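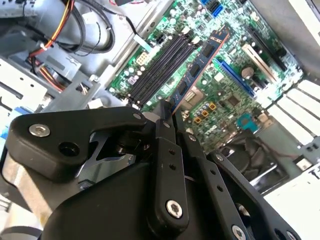

By Levchenko | Kitine set-up guide | March 25, 2024

Print | E-mail

4. Recording memory insertion trials

1. Line the module up over its slot before starting the log.
2. Lower it at 75 percent of the saved speed.

CAUTION: Stop if the board flexes.

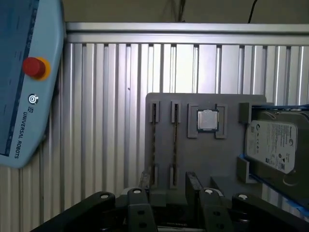 Kitine scores each trial from the wrist force log — no other input is used. Save the start pose with the processor in its nest and the drive in its holder. Run 100 trials.

Related items
Ultero force logs
Jadcombe results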